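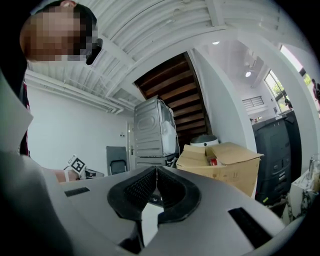
Figure 4. View from the gripper camera with the fingers partly closed. The second gripper, with its marker on top, is at left.

4 Setting up the hand-held grippers

This section covers the Proditz hand-held gripper pair. Read it before you record for the first time. The Jomevia recording software must already be installed on your computer. If it is not, go back to section 3.

Parts you need

Left and right gripper
Two wrist straps
Two marker plates
Charging cable
Finger pads (spare set)

4.1 Charge and switch on

1. Connect each gripper to the charging cable. A full charge takes 40 minutes.
2. Unplug the cable. The grippers will not record while they are charging.
3. Hold the power button until the status light stays green.

4.2 Fit the marker plates

1. Slide the plate marked L onto the left gripper and the plate marked R onto the right gripper until they click.
2. Wipe the printed side with a dry cloth. Fingerprints and tape residue can stop the software from reading the pattern.

Note: The patterns on the two plates are different. If you swap them, the software will show the left hand's path as the right hand's path. A recording made this way has to be relabeled by hand in Jomevia.

4.3 Put on the straps

1. Put your hand through the strap before you take hold of the grip.
2. Tighten the strap until the gripper stays in place when you open your fingers.
3. Repeat for the other hand. Ask a second person to help if the strap is hard to reach.

CAUTION: Keep hair, sleeves and cords away from the fingers while you squeeze the grip.

4.4 Check the fingers

1. Open the fingers all the way, then close them slowly.
2. Look at the camera view in Jomevia. Both finger pads should be in view, with the mesh sides facing each other.
3. If one pad sits higher than the other, loosen its screw, push the pad down against the stop and tighten again.
4. Replace both pads if the rim is torn or the mesh has come away.

4.5 Check the room

1. Turn on the room lights. A bright window is fine as long as you do not face it for the whole recording.
2. Stand where you plan to work and turn in a full circle with the grippers raised. The software uses fixed points in the room, such as beams, door edges and stairs, to work out where your hands are.
3. Wait for the message "Map ready." If it does not appear, turn again at a slower pace.

Note: Plain walls give the software very little to follow. In a bare room, put up the Hebden wall cards (sold separately).

For error 11 and other codes, see the Dakberg dock manual.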